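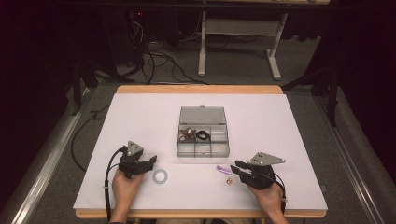
Sorting small parts with two hand-held grippers, lid open toward the back.

Good practice at the sorting table: gallery and house rules

This page collects the rules we follow at Prusell when we record hand work for teaching robots. The work is simple to look at. A person holds one gripper in each hand, and puts small parts into a box with compartments. But the recordings are useful only if every person works in the same manner, and for this reason we wrote the rules down. The first version was made by Imre Szabó for the Pintér workshop, and we have changed it several times after comments from the people who do the work.

The text is meant for new operators and also for partners in the Fusora project, who asked us how we prepare a table. Please read it together with the picture.

The board
We work on a white board laid on the table. Small brass parts are easy to find on white, and clear plastic is more difficult, so check the light before you begin. Wipe the board at the start of each shift. Do not use spray near the grippers.

The box
Open the lid fully and let it lie flat behind the tray. A lid that stands half open will fall on the fingers of the gripper sooner or later. Compartments are for one kind of part only. In the picture the brass-colored pieces have the top left place and the black ring is next to them.

Loose parts
Leave free space between the parts which still wait on the board. The gripper fingers need room from both sides. If two parts touch each other, separate them before the recording starts and never during it. Parts smaller than the small hex part shown here should be agreed with the table leader first.

Hands and grippers
Begin with the grippers facing each other, one at each side of the box, and fingers open. Hold this position until you hear the signal. Move at the speed you would use for a task you know well. When a part falls, do not catch it with your free fingers. Let it lie, finish the movement, and mark the recording as "dropped".

Cables
Each gripper has its cable, and it must go down and away from the work, toward your own side of the table. It should never cross the box. Before the start, move both hands once to the far corners of the board and feel if something pulls.

Length and rest
One set is 27 recordings. After a set you put the grippers down and rest your wrists, also when you are not tired. Nobody does more than 80 recordings in one day. We had 296 accepted recordings when we wrote the second version of these rules, and the goal for this box is 1000.

What we reject
We reject a recording if the box was moved by the cable, if the operator spoke to another person, or if a part was put in the wrong compartment and left there. A wrong part that is taken out and placed correctly can stay, with a note.

Rules last changed Jun 12, 2020.

3 comments | 27 shares

Contact: Prusell, gallery and training pages | © Prusell | Back to top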